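3.2 Preparation and pressing of the tofu samples

All samples were prepared from a single type of firm tofu supplied by Hollmann in sealed packs. The packs were kept in the refrigerator and opened on the day of use. After draining, each block was trimmed of its outer skin and cut in half along the longer side. One half was assigned to the pressed group and the other to the unpressed group, so that every pressed sample had a partner from the same block. Blocks with visible cracks were set aside before cutting and do not appear in the results.

Pressing was carried out between two flat plates lined with cotton cloth. The upper plate carried a fixed load of 615 g for the whole pressing time. Earlier work by Kramer and Stüber used a heavier load over a shorter time, but in our trials this split the softer blocks along the edges and made it hard to cut even cubes afterwards. Liquid was poured off at the end of pressing and weighed together with the cloth. The unpressed halves were only patted dry on all sides with the same kind of cloth.

Both groups were then cut into cubes and divided into portions of 110 g. The marinade consisted of soy sauce, rice vinegar, crushed garlic and a little sugar, mixed in one batch for each cooking day. Portions were turned once during marinating and drained on a wire rack before they went into the oven. The marinade left in each bowl was weighed, and the uptake was taken as the difference between the starting and remaining amounts, with a correction for the liquid that clung to the bowl. 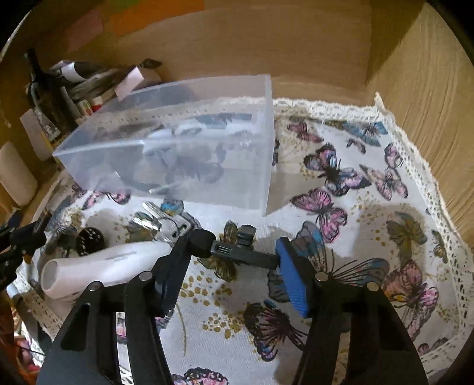 Figure 3. Hand-held gripper holding a small black device above a butterfly-printed tablecloth.

Baking took place in a Livus fan oven on the middle shelf. Pressed and unpressed portions were placed side by side on the same lined sheet, and their positions were swapped between runs to even out the difference between the front and back of the oven. No oil was added in the main series. A smaller series with oil was run in April and is treated separately in Section 4.3, as the surface browned much faster and the two sets of readings cannot be pooled.

Tasting was held in the kitchen of the Stukville site and, for the repeat series, at Warberg. Each taster received one pressed and one unpressed cube on a plain plate, in random order, and rated firmness, saltiness and crispness on a scale from 0 to 100. Water was provided between cubes. Tasters gave their comments aloud while eating, and these were later written out and sorted by two readers working separately. Where the readers disagreed on a comment, it was kept under both headings – this affects the counts for "chewy" and "dry" more than any others.

In total, 335 pairs of ratings were available after incomplete forms had been removed. Differences within pairs were tested with the Wilcoxon signed-rank test, as the ratings for saltiness were clearly skewed. Site was included as a grouping factor in a second step. We did not adjust for the order of serving in the main analysis, but the adjusted values are given in the appendix – they differ only slightly for firmness and crispness, and somewhat more for saltiness, where the second cube tended to be rated lower in both groups.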